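4. Findings: the bed by day

4.1 What a bed is for

The literature on beds is largely a literature on sleep, and so loses interest in the bed at the moment its owner gets out of it. Our diaries pick up there. In the 30 households that kept a Zutum diary for us through November, the bed was used in daylight as a desk, a dining table, a sorting office, a place to cry and, above all, a shelf. When we asked people at the first interview what went on their beds during the day, most said nothing did. The diaries, kept by the same people, disagreed at some length.

We follow Poon in calling a thing "parked" when it has been put down with the stated aim of being moved soon. Soon proved an elastic word. One household in Prirum entered the same ironing on the bed at breakfast, on the chair at bedtime and on the bed again at breakfast, and kept this up until the diary ended. The respondent described the ironing as "nearly away". We coded it as in transit.

Clothes made up the bulk of what was parked, and the bulk of those belonged to the class our respondents found hardest to name: garments worn once, too clean for the wash and too worn for the wardrobe. Every household had such garments and hardly any had a place for them. The Jirent respondents said "the middle clothes". In Prirum they were "the ones that are fine". Jeans were the standing example in both towns, and several people volunteered strict views on how often jeans ought to be washed, then supplied diaries in which the views were not much in evidence.
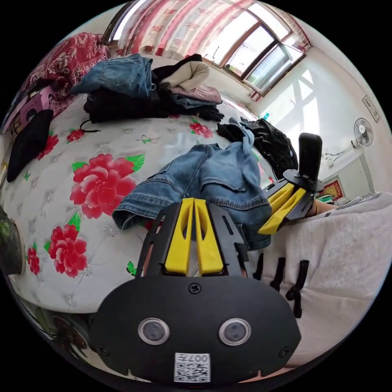
The chair deserves a word, as it has had most of the attention so far. Yule's earlier study of bedroom chairs found that they were seldom sat on, and we have no wish to reopen the matter. In our smaller bedrooms, however, there was no chair, and the bed took over its duties without being relieved of its own. This gave the parked clothes a deadline. A chair can hold a jumper until spring, but a bed has to be cleared by whoever wants to lie on it, usually late, usually tired, and usually by moving everything to the floor.

4.2 The making of the bed

Whether the bed was made had a good deal to do with what ended up on it, though in the opposite direction from the one we had predicted. We had supposed that a made bed would discourage parking. Instead it seemed to invite it. Respondents spoke of a smooth cover as somewhere "clean to put things", and an unmade bed as a mess they would rather not add to. The tidier sleepers thus had the more crowded beds by four in the afternoon, a result that two of them asked us to check.

Sheets came up more than we had planned for. The interview schedule held a single question on bed linen, put in by Wei as a warm-up, and it regularly ate half the visit. People knew who had given them each set, which set was for guests, and which had been bought in a sale and regretted. Patterned sheets were defended on the grounds that they hid creases. Plain ones were defended on the grounds that they did not pretend to.

Figure 4. White floral sheet with pale blue denim. 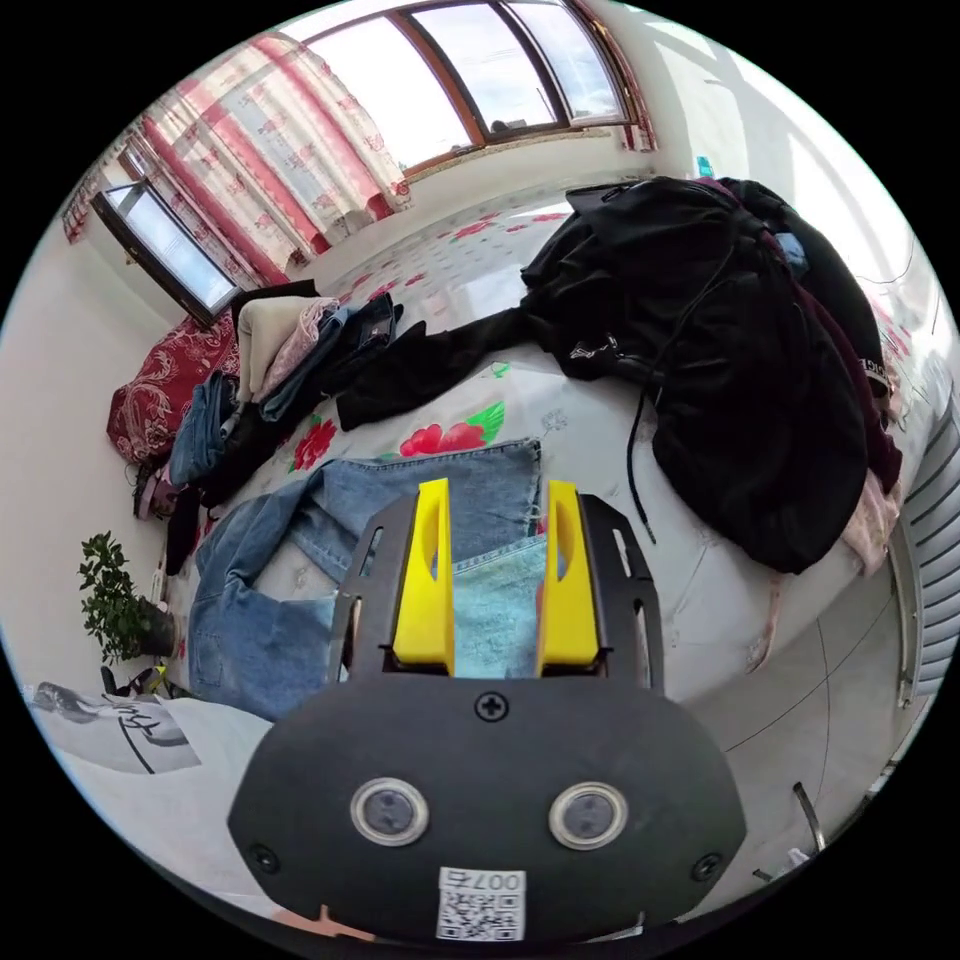 Full text: 3392 words

4.3 Whose side

In shared beds the parked items respected the sleeping arrangement with surprising care. Partners who borrowed each other's socks without comment would not leave a towel across the middle. Where an item did cross over, the diary entry tended to lengthen, and in one case to acquire capital letters. Kılıçarslan, who coded these entries, proposed a separate category for grievance, which the rest of us resisted until we had read them.

We tried to measure the strength of feeling with the Lam scale, which was designed for disputes over garden fences and transfers indoors better than one might hope. Its top score is reserved for "would consider legal advice". No pair of sleepers reached it, although a couple in Jirent came close over a suitcase.

4.4 Limits

Diaries flatter the people who keep them, and ours are unlikely to be an exception. Several respondents admitted clearing the bed before making the evening entry so as to have less to type. The app also cut off any entry at 3000 characters, a limit that Choi had thought generous and that the suitcase couple met twice.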